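Cundari Home Help > Furniture > Tables and desks

Pale wood table top, little dark speck and I can't tell what finish is on it. Sand or leave it?

posted by laundrydaytwice, 23/06/2025

Ok quick one, kids up in 10 min. Got a secondhand table, a Fundberg, paid 157 for it with no chairs. 59 inches long. Top is a really light wood, wavy lines all over it, thin tan ones and some darker streaks and then bits that are almost white. Pretty. That's why I bought it.

Seller had no idea what was on it. "Some kind of oil or maybe varnish." Great, thanks. It feels smooth, has a slight shine to it, not a mirror or anything.

Two problems. One, there's a tiny dark speck over toward one edge. Pinhead size. Wiped it with a damp cloth, nothing. Can't tell if its a burn, ink, a bit of dirt stuck in the finish or just the wood. Two, I want to use this every day for homework, dinner, sewing machine, all of it. Don't want to wreck it in week one.

So: do I sand it and start over? My neighbor gave me a stack of 80 grit and a bottle of Yokoyama hard wax oil. Never sanded anything bigger than a picture frame. Also have a bottle of Plistar spray under the sink, is that ok on it in the meantime or no.

Oh and is it solid or veneer, how do you even check. Thanks!!

3 answers

greenhallwaydoor

Don't sand. Use the Plistar, thats what its for. I've sprayed it on everything in my house for years and never had an issue. For the speck just scratch it with your fingernail or a magic eraser. If it's a burn it won't come off and then you know.

Mine is a darker table but wood is wood.

sidegrain_and_coffee

Please don't do the eraser before you know what the finish is. Those are abrasive. You'll end up with a dull patch the size of a quarter around a speck the size of nothing, and on a top with any shine it shows every time the light comes in sideways.

Put the 80 grit away too. That's for stripping old paint or flattening something rough. On a smooth top it leaves scratches that take a long time to get back out, and if it's veneer you can go straight through at the edges before you've noticed. I did that on a desk once. Ugly.

First, solid or veneer. Get down and look at the end of the table. On solid wood the lines on top carry on over the edge and turn into end grain, kind of a stubby, stripey look. Veneer usually has a strip stuck along the edge, and the pattern up top stops dead at the corner. Then look underneath. Totally different wood or a flat brownish board = veneer. Wavy lines in big curves don't tell you either way, you get them in both.

Second, what finish. Pick somewhere hidden, underside of the overhang if they finished it, otherwise right in a back corner.

Drop of water. Leave it five minutes. Beads up and stays beaded, probably a film finish (varnish, lacquer, poly). Slowly goes darker, probably oil or wax or not much of anything.

Then a cotton swab with rubbing alcohol, dab don't scrub. Gets sticky, likely shellac. Nothing happens, likely varnish or poly. Some lacquers soften a bit too so don't treat it as gospel.

If it's a film finish the Yokoyama oil is no use to you. It has to soak in and there's nothing for it to soak into, it'll just sit there and be gummy. Save it for a cutting board or whatever the bottle says it's good for.

The speck. Good light, phone flashlight laid almost flat on the table. If it's sitting on top you'll see a bump or a little shadow. Plastic card (old gift card), hold it low and nudge. Dried paint or food usually pops off. If there's no bump and it looks like it's down under the shine, that is either in the wood or was trapped when they finished it and you can't get it without going through the finish. I would not. Pin knots and mineral flecks are normal in pale wood and you stop seeing them in a week.

Day to day: barely damp cloth, drop of dish soap if it's greasy, dry cloth right after. No spray polish till you know the finish, some of them have silicone and it's a pain if you ever do want to refinish. I haven't checked what is in Plistar, read the back.

Sewing machine, put a mat under it. The feet on mine left marks on a varnished table just from sitting in one place all summer.

offcutbin

Agree with the one above mostly. Done more than 100 tops over the years, tables and counters. Half of what people bring in to be sanded only needed a wash.

Couple things to add. Direct sun. Light woods change color, most go yellower. If you have a placemat or a runner on there from day one you'll get a rectangle. Move stuff around the first few months.

Also heat. Trivets, always, even if it tests as poly. White rings from a hot dish are a much bigger hassle then one speck.

If you do end up sanding some day (solid wood, finish worn thru), start at 120, then 150, then 180, go with the grain. By hand with a block is fine on a table that size. It'll take a whole afternoon and there will be dust in the toaster.

Felt pads under the legs. Everyone forgets. Not your question I know

laundrydaytwice (original poster)

Thank you all, this was so helpful. Did the edge thing while dinner was on. Lines run right over the end and go stubby like you said so I'm saying solid? Underneath looks the same color too, just rougher. Water drop stayed a bead the whole five min. Alcohol did nothing. So varnish or poly, and the oil goes back to the neighbor.

Speck has no bump that I can feel. Leaving it. I can live with a speck. Sandpaper is in the garage, the spray is back under the sink for the counters only. Got a sewing mat comming and a pack of felt pads, forgot trivets, will get those Thursday.

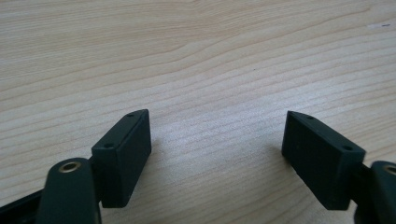
Only thing left is the runner, my mother-in-law gave us one and she'll notice if it isn't out. Guess I'll shift it end to end every so often and see how that goes. Will ask about chairs in a separate thread.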